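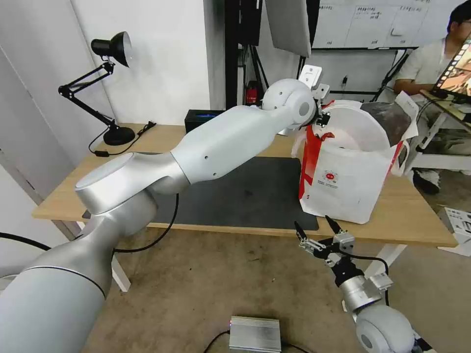
Bohnen und Linsen bekömmlich kochen – so klappt es Schritt für Schritt

Von Caroline Kaijage, 21. Juli 2025

Ich liebe Hülsenfrüchte! Sie machen satt, liefern Eiweiß und jede Menge Ballaststoffe, und sie kosten fast nichts (bei mir im Laden gibt es die Packung braune Linsen gerade für 99 Cent). Trotzdem höre ich ständig denselben Satz: Schmeckt mir ja, aber mein Bauch macht danach nicht mit. Das muss nicht so bleiben. Mit ein bisschen Vorlauf und der richtigen Garzeit werden die meisten Bohnen so zart und mild, dass man gern noch einen Teller nimmt.

Im Januar habe ich mir vorgenommen, mehrmals pro Woche einen Topf davon zu kochen, und bin seitdem dabei geblieben. Alles, was ich unterwegs gelernt habe, steht in dieser Anleitung.

Das brauchst du

229 g getrocknete Kidneybohnen, weiße Bohnen oder Kichererbsen
reichlich kaltes Wasser zum Einweichen und frisches zum Kochen
1 Lorbeerblatt
1 Teelöffel Kümmel oder Fenchelsamen
Salz
einen Schuss Zitronensaft oder Essig

Die krumme Menge ist übrigens genau das, was in mein altes Vorratsglas passt. Nimm ruhig etwas mehr oder weniger.

Schritt 1: Verlesen und waschen

Die Bohnen auf einen hellen Teller schütten und einmal mit den Fingern durchgehen. Kleine Steinchen und verschrumpelte Exemplare fliegen raus. Danach in einem Sieb kalt abspülen, bis das Wasser klar abläuft.

Schritt 2: Über Nacht einweichen

Die Bohnen in eine große Schüssel geben und mit der dreifachen Menge Wasser bedecken. Nimm wirklich eine große Schüssel, sie quellen enorm! Im Sommer stelle ich sie in den Kühlschrank, damit nichts anfängt zu gären. Am nächsten Morgen das Einweichwasser weggießen und die Bohnen noch einmal gründlich spülen. Ein Teil der Zuckerstoffe, die im Darm für Blähungen sorgen, geht dabei mit in den Abfluss.

Rote und gelbe Linsen kannst du direkt kochen. Braune Linsen und Berglinsen brauchen das Einweichen auch nicht, ich gönne ihnen aber gern 2 Stunden, dann garen sie gleichmäßiger.

Schritt 3: Sprudelnd aufkochen

Frisches Wasser in den Topf, Bohnen, Lorbeer und Kümmel dazu und alles kräftig aufkochen lassen. Der Schaum darf mit einer Kelle abgeschöpft werden. Bei Kidneybohnen und anderen Gartenbohnen ist dieser Schritt Pflicht: Roh enthalten sie Phasin, einen Giftstoff, der erst beim richtigen Kochen zerstört wird. Also mindestens zehn Minuten sprudelnd kochen und danach bei kleinerer Hitze fertig garen. Ein Slow Cooker auf niedriger Stufe reicht dafür allein nicht aus.

Schritt 4: Weich garen und würzen

Jetzt brauchst du Geduld. Je nach Sorte und Alter dauert es zwischen 45 Minuten und anderthalb Stunden. Die Bohne ist fertig, wenn sie sich mit der Zunge am Gaumen zerdrücken lässt – alles, was noch mehlig knirscht, liegt schwer im Magen. Säure kommt erst ganz zum Schluss dazu, sonst bleiben die Schalen hart. Salzen kannst du in der letzten Viertelstunde.
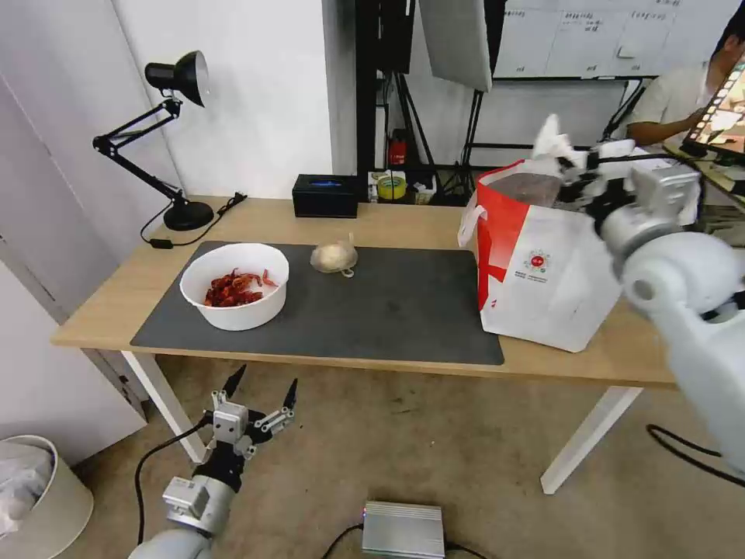
Langsam steigern

Wer bisher kaum Ballaststoffe isst, fängt am besten klein an. Zwei bis drei Esslöffel im Salat oder in der Suppe genügen für die erste Woche, danach darf es mehr werden. Der Darm gewöhnt sich erstaunlich gut daran! Trink genug dazu und kau ordentlich. Wer eine Darmerkrankung hat oder auf ärztlichen Rat Diät hält, klärt die Umstellung vorher in der Praxis.

Vorrat anlegen

Gekochte Bohnen halten sich abgedeckt im Kühlschrank 3 Tage. Ich friere sie auch portionsweise ein, flach im Beutel, dann tauen sie ruckzuck auf. Das Kochwasser von Kichererbsen hebe ich auf und schlage es für Mousse zu Schnee – probier das unbedingt mal aus!

Nächstes Mal geht es hier um Hummus in allen Farben. Bis dahin: Schüssel raus und Bohnen einweichen!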